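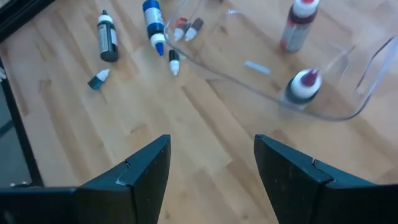 Lattes de bois clair, du miel au beige pâle.

Folden : corpus de recettes manuscrites, version du 17/04/2019

Contenu
Folden rassemble 1703 recettes de cuisine transcrites à partir de cahiers de famille. Le fichier recettes.csv compte une ligne par recette : titre, ingrédients, étapes, remarques de la marge. Les remarques sont souvent la meilleure partie (« trop de muscade, Joshi avait prévenu »).

Transcription
L'orthographe d'origine est conservée, y compris les quatre façons d'écrire « échalote » dans un même cahier. Les taches de beurre sont codées [illisible], les ratures rageuses [rature].

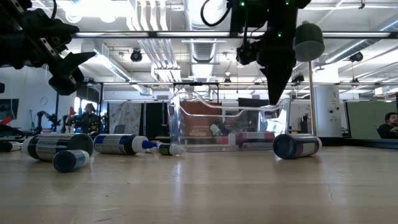 Hòa Tạ demande si « un bon verre » a été converti en millilitres. Non. La colonne quantite_ml reste vide dans ce cas, et elle le restera tant que les grands-mères ne se seront pas accordées sur le verre.

Limites connues
Plus de 90 gâteaux n'indiquent aucun temps de cuisson. Les soupes sont rares, les confitures envahissantes. Ne pas entraîner de modèle nutritionnel là-dessus, sauf à aimer le saindoux.

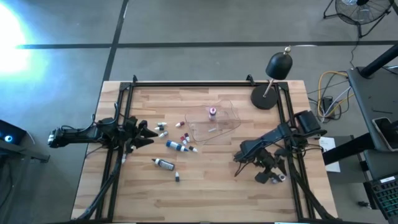

Plateau en bois clair et petites bouteilles.

Licence et contact
Usage libre, citation de Folden appréciée. Corrections à adresser à Omprakash Dwivedi, par lots de 100 lignes au maximum. Le cahier Clindholm sera ajouté en décembre.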